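Speaker notes: Are streamed gigs worth the ticket?
Nhyira Ansah, 5 December 2020

Opening
Thank the hosts, check the mic, skip the life story. Ask who paid for a streamed concert this year. Then ask who watched to the end. Wait for the laugh, if it comes.
My position: I don't believe the sales talk. I've heard "global event" used for a band in a shed with three cameras.

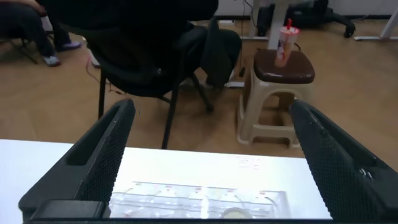

What the promoters say
Erkau's June stream was sold as a one-off. It was back on sale within the month, at a lower price. Ask the room how they'd feel if they'd paid full whack.
The fan vote: Lurnlow put 40 songs up and played the singles anyway. I asked to see the vote totals and I'm still waiting.
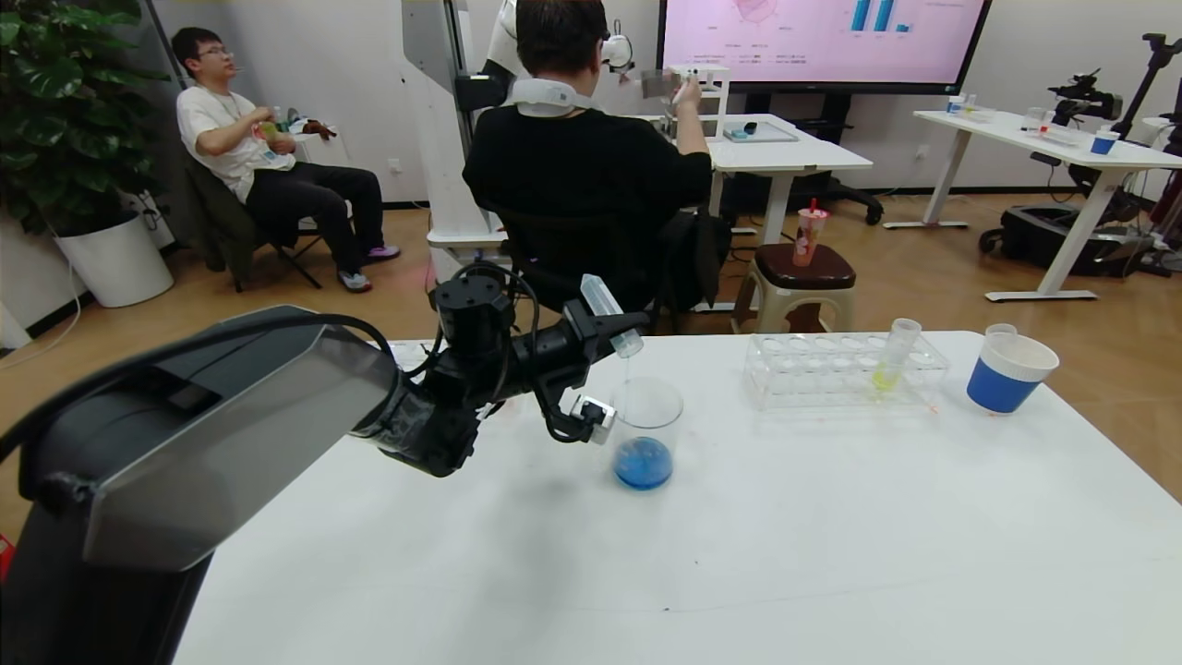
Same goes for "never played live before". Sometimes a song was left off the set for years for good reason. Play the 30-second clip here, then stop it. Don't talk over it.

Where the money goes
Slow down for this bit. Plasel takes its cut before the band sees a cent, and the crew get paid out of what's left. A drummer told me her share wouldn't cover new cymbals. I can't check her figures, so say that out loud.
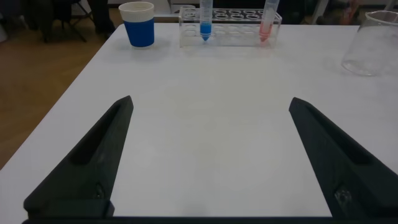
What might work
Be fair. The Selvanayagam set was good: small room, decent sound, 100 tickets, no chat box scrolling over the singer's face. I'd pay for that again. Whether it makes a living for anyone is another matter.
Don't promise the room that this is the future. I don't know, and neither does the bloke selling the platform.

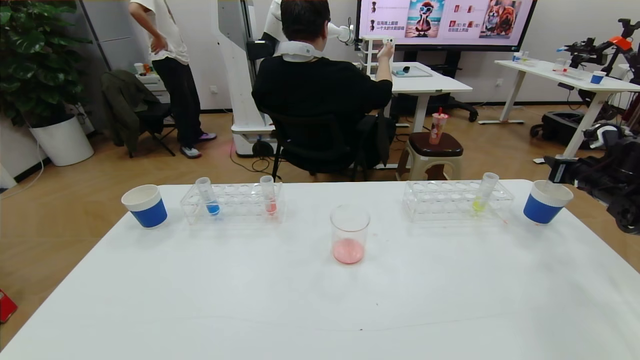
Tubes, beaker and paper cups on the table.

Questions
Likely first one: will I go back to real gigs? Yes, and I'll grumble about the beer prices.
If someone from Plasel is in, let them answer the fee question themselves.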